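Filed under: Grantee Updates | Food Access

Havlow Fruit Share – progress report to the Binis Fund
18 Jun 2025

Sorry this one is short on polish, wanted to get it to you before the budget meeting. Covers everything since the December report. Spending is on plan except for transport, see below.

Where we are

Enrolled households: 294. Target for this point in the grant was 180, so well over. Most of the jump came after the clinic on Broller Street started putting our sign-up card in with appointment letters. We didn't ask them to, a nurse there saw the card on the library board and ran with it. Good news but it means the waiting list we told you we wouldn't need is now open. People are being told up front there is a wait.

Shares still go out every other week. Each household picks a small or a large share, and can swap out anything they don't eat. The swap rule has been the single most popular thing in the feedback. Before we had it, citrus was coming back or getting left in lobbies – plenty of older members are on medication that doesn't go with grapefruit and nobody had asked them. Grapefruit is off the list now altogether.
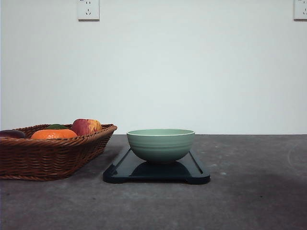
Basket of fruit, with a green bowl on a navy tray.

Supply

Main supplier is still Suwannarat Produce. Prices held through the winter, went up in spring on apples and berries, flat on everything else. They let us order late, up to the afternoon before packing, and that has cut waste more than anything we did ourselves. Second supplier trial (the farm co-op) did not work out. Quality fine, delivery times all over the place, twice the truck came after the packing crew had gone home. We ended it by mutual agreement and no money is owed either way.

Waste log: down on last period. The numbers are in the spreadsheet, tab 3, please use that version and not the one attached to the April email, which had a formula error in the spoilage column. Soft fruit is still the problem. We moved stone fruit to the second half of the packing run so it sits less, and the crew now pulls anything bruised for the same-day kitchen table.

Transport

Over budget by $900. Two causes. The van needed a new alternator in the middle of a delivery week and we had to rent. Then the extra households pushed the east route past what one driver can do in a shift, so we've been paying for a second driver on that side. The rental was a one-off. The second driver isn't, and we'd like to talk about moving part of the unspent printing line over to cover it through the end of the grant year. Printing is way under, mostly thanks to the clinic mailing the cards at their own cost.
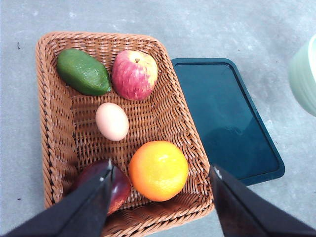
Can members pick up their share instead of waiting for delivery?
Pickup is open at the Havlow hall on every packing day from noon until six, and members can send a neighbor or relative with their card.

That question came up at all of the spring check-ins so we've put it on the back of the card. Pickup is cheaper for us per share, obviously, but we are not pushing it. A lot of our members can't manage the hill.

Cooking sessions

Seven sessions held, all on the plan. Attendance was patchy at first, then good once we moved from evenings to late mornings. Topics were the ones members voted for: fruit on a tight budget, breakfasts for diabetics, using up what's going soft, packed lunches for grandkids. The dietitian had to cancel once and we ran it as an open kitchen insted. Went fine. People stayed longer than usual and swapped recipes, and a few of those are going into the fall booklet.

Booklet is behind. Draft text done, translation into Thai and Spanish half done, layout not started. New aim is to have it printed before the school year. Realistic I think, but tell me if you need it sooner for your board.

Member survey

Roughly half the forms are back. Early read: people say they eat fruit on more days than before, and they like the phone reminder. Complaints are about the bags, which split, and about not knowing what is coming. Heavier bags are on order. For the second one we're going to trial a text message the day before with the list in it. Full write up comes with the final report, I don't want to quote percentages off half a return.

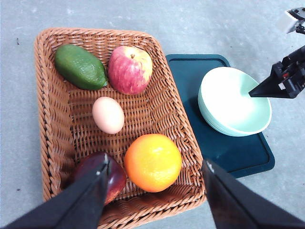
What happens to shares that don't get collected?
Anything not picked up by closing goes to the night shelter the same evening, and we call the household the next day to check they're all right.

The phone calls are a bigger deal than we expected. Takes one person most of a morning. We have been logging it under outreach hours, let me know if it belongs somewhere else.

Risks

– Second driver, as above. If we can't move the printing money the east route goes to once every three weeks from September.
– Hall lease is up for renewal. Landlord is friendly, nothing signed.
– Cold storage. The old walk-in is holding temprature but the service guy wants the door seal replaced before the real heat. Quote requested.

Needed from you

An OK on the printing line, by email is fine. Also the new reporting template if there is one, the link in the last newsletter goes to a blank page. Receipts for the van are in the shared folder.

Sakda Kongkaew
Program lead, Havlow Fruit Share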